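Panley 블록 세트 데이터 카드

문서 검색 검색어를 입력하세요 검색

개요

Panley 블록 세트는 직육면체 블록과 경사벽 금속 빈(bin)으로 구성된 배치 기록 모음이다. 이 문서는 블록의 규격 구분, 빈의 형상, 배치 규칙, 표기 형식, 알려진 문제를 기술한다. 파지 계획이나 제어 파라미터는 다루지 않는다. 해당 내용은 Kodis 문서를 참조한다.

- 총 배치 수: 3906
- 검증용으로 분리된 배치 수: 713
- 배치 기록 단위: 빈 1개, 한 시점
- 관리: Lungile Jacobs(배치 규칙, 표기), Jacobus Chauke(빈 및 블록 실물)
- 현재 판의 기준 시점: September

디렉터리 구조

- layouts/ : 배치별 표기 파일. 파일 하나가 배치 하나에 대응한다.
- overview/ : 고정 시점 이미지
- objects/ : 블록 종류 정의
- bin/ : 빈 형상 정의 및 표면 상태 메모
- splits/ : 학습용, 검증용 목록
- CHANGES : 변경 기록

표기 파일과 이미지는 같은 번호를 공유한다. 번호는 연속이 아니다. 기록 과정에서 폐기된 번호는 재사용하지 않았으므로 파일 개수를 마지막 번호로 추정하면 안 된다.

블록

블록은 두 종류이며 색과 길이가 함께 구분된다. 긴 것은 적색, 짧은 것은 짙은 녹색이다. 같은 길이에서 색만 다른 블록은 세트에 포함되지 않는다. 따라서 색만으로 종류를 분류해도 결과는 같지만, 색 단서를 제거한 조건으로 평가하려면 흑백 변환 후 길이로 구분해야 한다. 흑백 변환에서 두 색의 밝기 차이가 작아지는 경우가 있으므로 변환 계수를 결과와 함께 기재할 것을 권장한다.

objects/ 아래의 정의는 다음 필드를 가진다.

- type: long_red 또는 short_green
- axis: 길이 방향 축. 부호 없음
- face_up: 위를 향한 면. 넓은 면, 좁은 면, 끝면 중 하나
- symmetric: 모든 블록에서 true

블록은 길이 축을 기준으로 대칭으로 취급한다. 180도 회전한 자세는 같은 자세로 기록되며, 평가 코드도 이를 전제로 작성되어 있다. 자체 평가 코드를 쓰는 경우 이 처리를 빠뜨리면 방향 오차가 크게 나온다. 문의의 상당수가 이 항목에서 발생했다.

블록 모서리의 마모와 찍힘은 정의에 반영하지 않는다. 개체 번호도 부여하지 않으므로 서로 다른 배치에 있는 블록이 같은 개체인지는 표기에서 확인할 수 없다.

빈

빈은 회색 금속판으로 된 상부 개방형이다. 바닥은 평평한 직사각형이고 벽은 바깥쪽으로 벌어진다. 벽과 바닥이 직각을 이루지 않으므로, 벽에 기대어 놓인 블록의 자세를 바닥 평면 기준으로 단순화하면 안 된다.

바닥에는 작고 어두운 둥근 구멍이 두 개 있으며 좌우로 떨어져 있다. bin/ 정의에서는 hole_left, hole_right로 표기한다. 두 구멍은 이미지 정합의 보조 기준점으로 사용할 수 있다. 블록이나 그 밖의 물체에 가려지면 해당 값은 null이다. 하나라도 null인 배치에서는 벽 하단 경계를 기준으로 정합한다.

바닥의 긁힘과 얼룩, 뒷벽의 어두운 자국은 보정하지 않았다. 뒷벽 오른쪽에는 밝고 얼룩덜룩한 부분이 있으며, 임계값 기반 분할에서는 이 부분을 별도로 확인해야 한다. 배경 차분용 빈 바닥 이미지는 제공하지 않는다.

배치 예

기본 구성은 긴 적색 블록 3개와 짧은 짙은 녹색 블록 3개이다. 아래 배치에서는 적색 블록 하나가 왼쪽 끝에 따로 있고, 길이 축이 왼쪽 벽과 거의 평행하다. 표기에서 이 블록의 isolated 값은 true이다.

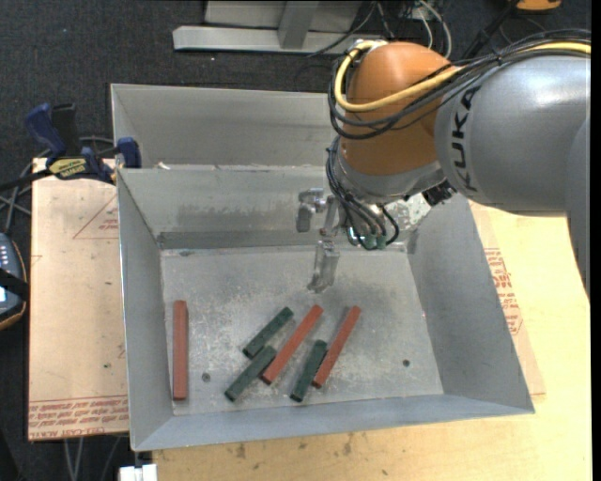
배치 규칙

1. 빈을 비운 뒤 바닥의 이물질을 제거한다. 긁힘은 그대로 둔다.
2. 블록을 종류별로 정해진 수만큼 준비한다. 기본 구성에서는 종류별 3개이다.
3. 블록을 손으로 흩어 놓는다. 격자나 간격 게이지는 사용하지 않는다.
4. 블록이 벽 상단에 걸리면 전체를 다시 놓는다. 걸린 블록만 옮기지 않는다.
5. 블록이 정지한 것을 확인하고 기록한다.
6. 기록 후 표기 파일을 작성하고, 다른 작업자가 종류와 수량을 대조한다.

배치의 난이도는 의도적으로 조정하지 않았다. 블록끼리 닿은 배치와 떨어진 배치의 비율도 맞추지 않았으며, 이 비율이 중요한 실험에서는 contact 필드로 직접 걸러야 한다.

표기 필드

- layout_id: 배치 번호
- count_red, count_green: 종류별 수량
- pose: 블록별 위치와 방향. 원점은 빈 바닥의 중심
- contact: 서로 닿은 블록의 쌍. 없으면 빈 목록
- wall_contact: 벽에 닿은 블록의 목록
- isolated: 다른 블록과 떨어져 있는지 여부
- occluded: 가려진 정도. none, partial, heavy

좌우는 고정 시점을 기준으로 한다. 앞은 이미지 아래쪽 벽, 뒤는 위쪽 벽이다. Lestura 형식으로 변환할 때는 앞뒤 축의 부호가 반대이므로 변환 옵션을 지정해야 한다. Mahlangu 형식은 부호가 같고 단위만 다르다.

isolated는 작업자가 육안으로 판정한 값이다. 거리 임계값에서 계산한 값과 일치하지 않을 수 있다. pose에서 다시 계산한 값을 쓰는 경우 사용한 임계값을 명시한다.

분할

검증용 713개 배치는 splits/val 목록에 있고, 나머지는 splits/train 목록에 있다. 분할은 배치 번호 단위로 무작위로 수행했다. 같은 작업 시간대의 배치가 양쪽에 나뉘어 들어갈 수 있다. 조명 변화에 대한 일반화를 측정하려면 이 분할을 그대로 쓰지 않는 것이 좋다.

소규모 시험을 위한 300개 목록은 splits/mini에 있다. mini는 train의 부분집합이며 검증용 배치와 겹치지 않는다.

알려진 문제

- 38개 배치에서 face_up 값이 비어 있다. 넓은 면과 좁은 면을 이미지에서 구분하지 못한 경우이다.
- 뒷벽 가까이에 놓인 짙은 녹색 블록은 벽 하단의 어두운 띠와 경계가 불분명할 수 있다. 윤곽 표기의 오차를 감안한다.
- contact는 눈에 보이는 접촉만 기록한다. 가려진 접촉은 누락될 수 있다.
- 이전 판의 hole_left와 hole_right는 좌우가 바뀌어 있었다. 현재 판에서 수정했으나 이전 판의 캐시를 쓰는 변환 스크립트는 다시 실행해야 한다.

수정 요청

표기 오류는 layout_id와 필드 이름을 적어 보낸다. pose 수정 요청에는 비교에 사용한 좌표계와 단위를 포함한다. 종류와 수량에 관한 오류는 Lungile Jacobs, 빈 형상에 관한 오류는 Jacobus Chauke가 처리한다.

관련 문서

Panley 빈 형상 정의
Lestura 형식 변환 안내
Mahlangu 단위 대응표
Kodis 파라미터 문서
변경 기록

문의: Panley 데이터 관리 | 저작권 Panley | 맨 위로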